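机器人操作实践 课程讲义
第三讲 参观课：手持夹爪演示与数据采集

一、参观安排

本讲不在教室上课，改到 Olel 的开放实验场地进行。全班 35 人分成 2 批，先到的一批听讲解，另一批在工位旁观摩，中途交换。讲解部分由场地方负责，内容与上一讲的“示教方式”一节衔接，请先复习拖动示教和遥操作的区别。

进入场地后不要倚靠工作台，不要移动台上的物品。物品的初始摆放属于任务设置，挪动之后这一轮要重新开始。需要提问的同学等操作员放下夹爪再问。

二、演示内容

演示的任务共 3 项：抓取、放置、简单的工具使用。操作员手持夹爪完成动作，夹爪上的相机同时记录画面，事后由画面恢复夹爪的运动轨迹。现场没有大型机械臂参与这一环节，训练好的策略移植到机械臂上的部分见第五讲。

日用品是这类任务的常见对象。喷雾瓶看起来普通，做抓取时要考虑的东西却不少：瓶身和喷头粗细不同，重心随液体多少变化，扳机一侧突出，夹持方向选错就会碰到扳机。
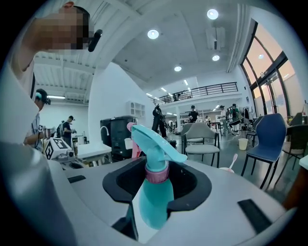 观摩时请重点记录以下几点。

1. 操作员接近物体的方向，以及合拢之前有没有停顿。
2. 物体在相机视野中的位置。鱼眼镜头视野宽，边缘畸变也大，直线会明显弯曲，标定时须采用相应的模型。
3. 周围环境的变化。人员走动、窗边的自然光、顶灯，都会进入画面。
4. 一次动作失败后如何处理，是丢弃还是保留并标注。

三、补充说明

基准标记（黑白方块图案）用于确定位姿。标记被遮挡或反光时检测会中断，轨迹中出现跳变，多半要先查这一段。Barros 课题的数据格式与本课程作业不同，时间戳单位不一致，下载后先换算。

四、作业

每人交参观记录一份，不超过 2 页，写清所看的任务、夹持方式和一处可以改进的地方。选做题：以喷雾瓶为例，画出两种可行的夹持位置，说明各自对后续按压扳机的影响。

记录交到 Hulamberg 楼的作业箱，缺席的同学看 Mosier 平台上的回放补写。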